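October
By Oliwia Czerwiński

Dariusz Cieślak has run the night bakery in Prememdale for 8 years. He starts at 3 in the morning and has 200 rye loaves out before the school buses pass.

"I never wanted a bigger shop," he said. "I wanted a better oven, and I got one." He bought it used from a hotel in Tultley and spent a winter learning where it ran hot.

His rye starter is fed twice a day. When the kitchen is cold, he gives it an extra hour and bakes the white rolls first.

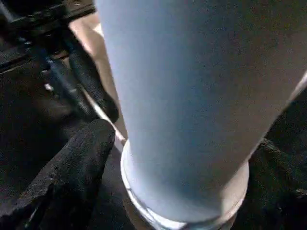 Zawadzka remembers the first loaves as too sour and told him so at the counter. Cieślak cut the overnight rise and kept the flour the same. "She was right," he said. "She buys two now."

The price of flour worries him more than the hours do. He raised the rye by a quarter in spring and lost a few regulars. Most of them came back by summer. He plans to add a caraway loaf before the holidays, if he can find someone to work the second table.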